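Chapter 2
Series Fiction for Middle-Grade Readers: The Second Book Problem

Before you start. Read the first two chapters of any series written for ages eight to twelve. Not the whole book, just the openings of books one and two. Keep them next to you. Most of what follows makes more sense with real pages open.

Chapter 1 dealt with the single title. Beginning, trouble, end, done. A series is different work. The writer has to please the kid who has read everything so far, maybe four times, and also the kid who grabbed book three off the library cart because of the cover. Same page has to serve both. Hard to do, and when it goes wrong it goes wrong early, usually by page ten.

We'll use one series all through this chapter, the Zamitz books by Viera Tóth. Reasons for picking it: short volumes, clear openings, and the author has talked a lot about her drafts. You don't need to have read them. A quick outline.

Arnia is eleven. She lives over her uncle's clock shop in a river town called Zamitz. In book one she finds that the shop's back stairs come out in the same town, earlier. Book two, the stairs stop working. Book three, somebody else has been using them. The uncle, Dvořáček, knows more than he says. The landlord, Borkunov, knows less than he says, and most of the comedy comes from that.

Recap: how much, and where

First question in any second book. What does the reader need to be told again? Less than you'd think. Beginning writers put in everything. Names, the stairs, the rule about the stairs, what happened at the end, who cried. By then the new reader is bored and the old one has skipped ahead.

Book two of Zamitz opens with Arnia going down the back stairs with a bag of laundry and coming out in the yard. The ordinary yard, with the ordinary bins. She goes back up and tries again. Still the yard. No explanation for two pages. The old reader is alarmed, the new reader is curious, and they're both still reading. The rule about the stairs comes later, in an argument, in one line.

Notice what carries the recap. Action first, then a complaint, then a bit of talk. There isn't a paragraph anywhere that starts with "Ever since last summer." Look for that paragraph in the books you picked. You'll find it more then you expect. 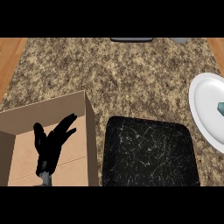

Tóth has said the laundry bag was a late idea, and that the first draft of book two opened with a letter from Arnia to a cousin, 126 lines of it, telling the whole plot of book one. Her daughter read it and asked when the book was going to start. The letter went. One sentence of it survives, in chapter six, where Borkunov reads it aloud and gets it wrong.

Worth remembering when you do the exercise at the end of the section. A recap can be written in full, for the writer's own use, and then taken out. Many are.

The series promise

Every series makes a promise in book one. Sometimes it's a place (we will always come back to the shop). Sometimes a kind of puzzle, sometimes a tone. Young readers are strict about this. They'll forgive a slow middle. They won't forgive a funny series that turns solemn with no warning, or a dog that was in book one and is simply not mentioned again.

The promise in Zamitz is the stairs plus the uncle's silence. Book two breaks the first half and keeps the second. That's a fair trade, the reader still has something to hold on to. If Dvořáček had sat down in chapter one and explained it all, there'd be nothing left of book one in book two except names.

Three terms you'll need from here on:

Carryover. Any fact from an earlier volume that the present one depends on.
Entry point. The first place where a new reader could start and follow the story.
Open thread. A question left unanswered at the end of a volume on purpose. (Left unanswered by accident is a different thing, see Chapter 5.)

Length and age

A note on word counts, because students always ask. For the younger end of the range a chapter of 2000 words is a comfortable sitting. Later volumes tend to run longer. Readers get older while the series is coming out, and the writer gets fond of the minor characters. Borkunov has one scene in book one. By book three he has his own chapter, and a boat. Whether that's growth or drift is a question for class discusion.

Working exercise

Take book two of the series you chose. Mark every carryover in the first chapter. Then cross out each one you could remove without losing the sense of the scene. Write the opening page again with what's left. Keep it to one page. Bring both versions, marked and clean, and be ready to read the clean one out loud to somebody who hasn't seen book one.

Next section: openings in the third book and after, when the recap problem gets worse and the cast list gets long.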